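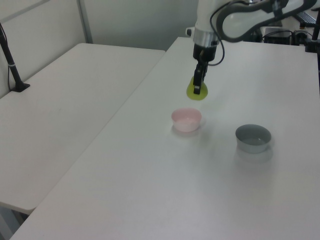

Is it worth buying second-hand crockery one piece at a time?

It is if you pick one range or one colour and stick to it, and if you check each piece before you pay. I've eaten off second-hand plates for years and have had very few duds. Thread on how I do it, as a few people asked after my last post.

Start with size. Measure the inside of your cupboard and the inside of your dishwasher before you go shopping. A lot of older dinner plates are smaller than new ones, so they fit better. Some wide-rimmed plates from 2000 onwards won't clear the spray arm in mine.

I carry a bit of string cut to the widest plate my cupboard will take. Tape measure works too but I lose them.

How to check a plate: run a fingertip all the way round the rim, then round the foot underneath. You'll feel a chip sooner than you'll see it. Shop lighting is usually poor and price stickers often sit right over the damage.

Then the tap test. Hold the bowl on your open palm and flick the side with a fingernail. Sound china rings. A cracked one gives a dull clack. It works less well on thick earthenware, which sounds dull anyway, so compare it with another of the same kind if there is one on the shelf.

Crazing is the net of fine lines you get in the glaze. I'll buy a crazed jug for flowers. I don't buy crazed plates or bowls for food, as the stains get in under the glaze and stay there.

Grey marks on plates are usually metal left behind by cutlery. They look like scratches and put people off, so those plates are often cheap. A cream cleaner takes most of it off. Go gently, and don't try it on anything with gold on it.

Gold or silver rim = no microwave. Same goes for gold lettering on mugs. If you heat your dinner up at work, leave those on the shelf.

Old bright glazes, especially reds, oranges and yellows, can have lead in them. If I can't tell how old a piece is or who made it, it holds keys or sits under a plant pot. I don't trust the home swab tests enough to eat off something on the strength of one.

Plastic bowls are a separate matter. If the surface has gone rough or cloudy with knife marks I leave it. Melamine shouldn't go in the microwave whatever the person on the till tells you.

Prices. At the church hall sale in Siltemard I pay 39p for a side plate, which is an odd price but they've kept to it. Dinner plates go for more. The antiques place by the station wants £5 for the same plate with a doily under it.

Lehtinen, the house clearance shop on the ring road, sells by the box. You can't swap between boxes. I've stopped buying there unless I want at least half of what I can see, as the bottom layer is nearly always saucers.

On saucers: you will end up with too many. They're fine under plant pots and for spoon rests and cat food. Past that, take them back to the shop with your next lot of donations.

My everyday set is Skisto, made by Drodis. Plain off-white with a thin brown line just in from the edge. I chose it as it turned up often round here and I could live with the line. I have no view on whether it's any good as design.

Three things to know if you collect it. The brown line gets thinner on later pieces. The cereal bowls come in two depths and don't stack together. The mugs have handles too small for anyone with normal fingers, so I use other mugs.

The backstamp changed as well. Older pieces have the name in a circle, later ones have it in a straight line. Doesn't matter on the table. It does matter if you want the whites to match, as the circle ones are creamier.

If you don't want to follow a range, go by colour. All white is the easiest and the whites don't need to match exactly. A mix of blue patterns works too. What looks messy, to my eye, is one patterned plate among five plain ones.

When you get it home: hot water, washing-up liquid, a soft brush for the foot. Let stickers soak and then rub the gum off with a drop of cooking oil. Don't put it straight into a hot oven. I do one wash by hand before anything goes in the dishwasher.

Tea stains in mugs: bicarb and a damp cloth. Leave it 5 minutes first if it's bad. Rinse well.

Getting it home in one piece: stand plates on edge in the bag, don't lay them flat. Tea towel between every 3 or so. Newspaper is fine but the ink comes off on unglazed feet and it's a pain to shift.

Best time of year here is June, when students move out and the charity shops fill up. Worst is just before Christmas, when everyone wants six of something.

Prices above were right on 9/5/26. I'm still after two of the deep Skisto cereal bowls, circle stamp, and I'll post or collect. I have eleven saucers to swap.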